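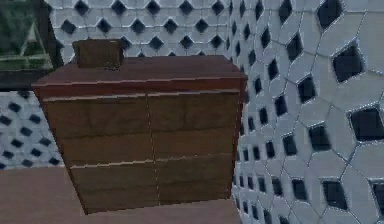
The Skument Indoor Collection Package is a complete software and services product for organizations that need example data for mobile robots and fetch-and-carry systems. Each package provides furnished, simulated interiors in which a system under training can be shown the same household task many times, under conditions the customer controls. Interiors are supplied with plain and with demanding surfaces. A chest of drawers with no distinct knobs or pulls, placed close to a wall of white tile with dark diamond openings, gives a depth model two difficult problems in a single view. A small box resting on top of the chest may be used as the target for search and approach tasks. Customers may change wall patterns, floor colors and furniture placement between episodes without further charge.

What is included

The standard package contains 97 interiors and 600 scripted tasks. Tasks are written in everyday language ("go to the bedroom and find the box") and are stored with the start position, the goal position and the conditions for success. Each recorded episode contains color views, depth, robot position and the full list of commands sent by the operator or planner. Failed episodes are kept and labeled. Todari recommends that customers include them in training.

Moving between rooms

Passage through doorways remains the most frequent request from our customers, and the package devotes a separate task group to it.

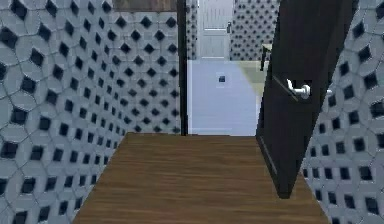
Operators guide the simulated base from one room to the next while the recorder stores each correction they make. Door angle, floor finish and starting distance can be set by hand or drawn at random from a range. Repeating wall patterns may be switched on for any interior. They are known to cause errors in visual position tracking, and customers who intend to deploy in tiled or papered buildings are advised to use them in at least part of their collection.

Resolution and speed

Two output settings are offered. The draft setting produces soft, low-resolution views and is intended for large collections where speed matters more than fine detail. The full setting is slower and is suited to final evaluation. Both settings use the same task files, so a collection may be planned in draft and repeated in full.

Requirements and delivery

The package runs on a single workstation with 500 GB of free storage. Operator control is by keyboard, game controller or the Miltton hand station, sold separately. Files are delivered in the Fu episode format, and a converter for common training libraries is included.

Support

Installation support and one operator training session are included in the license. Questions regarding site licenses and custom interiors should be addressed to Meifang Xue, Product Manager, Todari.

Page last revised 8/24/23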